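PARTS BENCH NEWS

Quick one this month, we're behind on everything.

The ring order for Hodport is on the felt bench and sorting has started. 3,386 pieces in all, two kinds, the closed rings with the little rectangular tab and the curved ones with the flat tab and the hole. Please keep them apart. Last time they got mixed and Jarmila Oravec spent most of January picking through bags at the Girnau end.

How we want it done: tip out a small batch, flat on the felt, nothing stacked. Check the tab. Check the rim with a thumbnail. Anything with flash or a split goes in the reject tub, no trimming at the bench please. Good ones get bagged in lots of 400 and the bag gets a label BEFORE it gets closed. Not after. You know who you are.
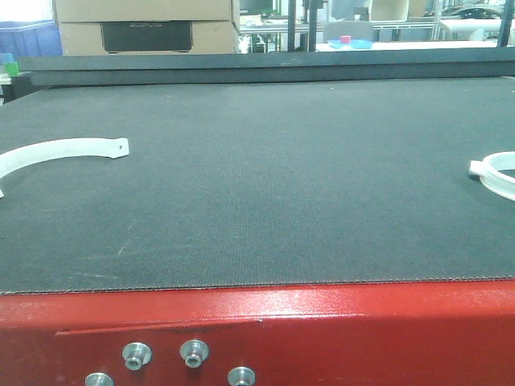 Can I sort the parts straight onto the metal benches if the felt one is busy?
Please wait for the felt or borrow a mat from Eduard. Bare metal scuffs the plastic and Hodport sends scuffed ones back.

Felt care. Brush it, dont wipe it. No tape, tape lifts the fibers. No coffee, obviously. The seam along the front edge catches on sleeves so roll them up. Eduard Sokol has priced new felt from Urbańczyk and it can be here before the next big order if we say so soon. Tell him what color you want, otherwise its gray again.

First 2,000 have to leave for Fimolville before the rest, so do rings first, curved ones after. Pickup is at 6 in the morning and the driver will not wait, bags by the roll-up door the night before.

Still missing: the good brush, one label roll, and teh long tweezers. If they're in your drawer just put them back, no questions.

Next issue will have the new shelf plan. Probably.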